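Friday, late, coffee gone cold

Okay, notes before I forget what we argued about at lunch. The question on the whiteboard is still "can it do chores yet?" and I still think that's the wrong size of question. Which chore? Picking things up off a table and putting them in a bin is a chore (ask any parent). Folding a fitted sheet is a chore too, and I'm not going near that one until somebody gives me a raise.

So the tidy-up task is where I spent the week. Small stuff on the bench, bin nearby, put the stuff in the bin. I went through the whole batch of hand-guided demos this morning, all 300 of them, and threw out 15. Most of those were me fumbling the start, or letting the fingers close before I'd lined anything up. One I threw out just because I sneezed in the middle and the track has a huge bump in it! Left a note in the log so it doesn't look mysterious later.

The policy trained on last month's set, run 526, is still the best we have and it is very sure of itself around blocks. Blocks it loves. It comes straight down, grabs, lifts, drops in the bin, goes back for the next. Round things are another story. It comes in a little fast, touches before it has closed enough, and off the thing goes, and then it chases it across the bench like a cat. Funny the first time. I timed a few of the chases and the thing would have been quicker to pick up by hand, walk to the kitchen, make toast and come back.

Antoniadis (the project, for whoever reads this next year, we name them all badly) wants a yes or no on shop-floor use by December. The floor version is the parts sorting at Pallberg: bushings and caps out of a tray and into the right tub. I'd say yes to the caps. They're flat, they stay put, and they're all the same. Bushings roll, so see above. I'd want two more weeks on rolling stuff before I let anybody from Pallberg watch.

Things I changed today, in no order:
Slower approach over the last bit of travel when I'm demonstrating. It feels silly, like defusing something, but I think the policy copies my hurry.
Starting with the fingers wide open every time. I'd gotten lazy and was starting half closed on small items.
Pulled the mixed-clutter runs out of the training set for now. One object, one bin, that's it.

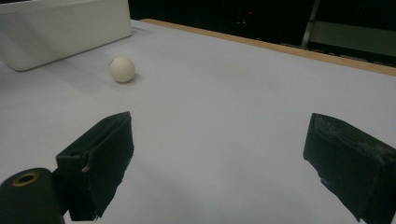
The other thing I keep coming back to is that the household version is harder than the shop version, and people always guess the opposite. At Pallberg the tray is in the same spot every morning. In a kitchen someone moved the bin, the kid left a marble under the radiator, and the light's different at breakfast. We've got no data like that. I asked the Stollov folks if we could borrow their mock apartment and they said maybe, which from them could mean anything.

Also had a look at the Jokance demo reel again. It's a lovely reel. Plates into a rack, socks into a drawer, very smooth, and every clip is a few seconds long. I'd love to see what happens on the sock after that. I'm not being snippy, our own reel would look great too if I got to pick the clips.

For Monday: retrain with the slow-approach runs mixed in, keep 526 as the baseline, and score rolls-away separately from plain misses. We've been lumping them together and they need different fixes. If anyone's in before me, please don't start a new batch until I've checked the finger pads, and leave the gain settings where they are. I finally like them.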